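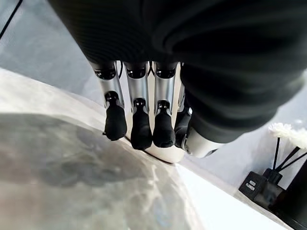 Matte black sleeve fabric, with soft folds and a faint rib.

12/26/20
By the Nelska craft desk

Punch Needle Kits: Common Questions

What comes in a Nelska kit?
A printed piece of monk's cloth, a Cisura needle with two tips, a threader, and 129 yards of yarn. The hoop is sold separately. Most people already have one, and any hoop with a lip that grips will do.

Which side am I supposed to look at?
You work from the back. The loops form on the other side, which becomes the front. If you like the flat stitches better, you can use that side as your front. Several of our patterns look good both ways.

My loops keep falling out. What am I doing wrong?
Usually the needle is coming up too high between stitches. Keep the tip touching the cloth and slide it to the next spot. Check the yarn too. If it is caught under your arm or wrapped around the hoop, it will pull the loops out as fast as you make them. Loose cloth is the other common cause. It should sound like a drum when you tap it.

How long does a kit take?
The small coaster can be done in an evening. The Ankrah pillow front has 3,893 loops if you follow the chart exactly, so plan on a few weekends.

Can I wash a finished piece? 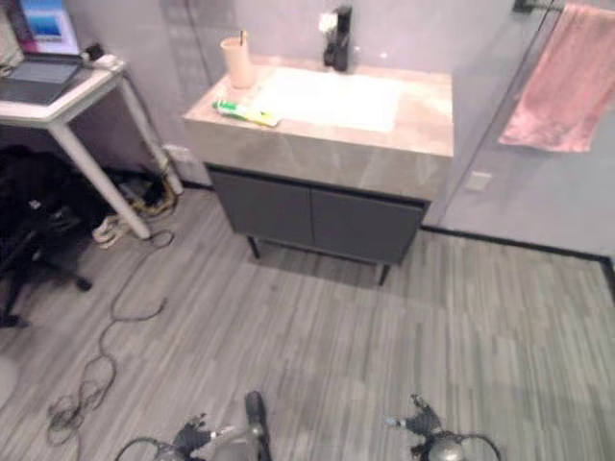 Finished punch needle should be washed by hand in cool water with a little mild soap. Do not wring it. Press the water out with your palms and roll the piece in a towel. A bathroom basin is big enough for anything up to pillow size, and a stone counter beside it is handy for laying out the towel. Move the toothpaste first. Mint gel does not come out of wool easily, and we have had that email more than once. Leave the piece to soak for no more than 30 minutes, then dry it flat, loops up.

Will the colors run?
The Ulomberg wool in our kits is colorfast in cool water, except for the dark red. Wash anything with dark red in it separately the first time, and change the water if it turns pink.

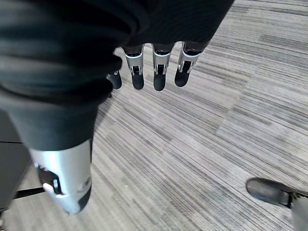

If you used your own yarn, test a short piece before you start. Wet it, press it in a white paper towel, and let it sit until dry. Any color on the towel means you should pick a different yarn or skip washing altogether.

Do I need to glue the back?
Not for pillows or wall pieces. For coasters and rugs, brush on a thin coat of latex backing and let it dry overnight.

When will pattern 569 be back in stock?
January. The cloth is being reprinted now.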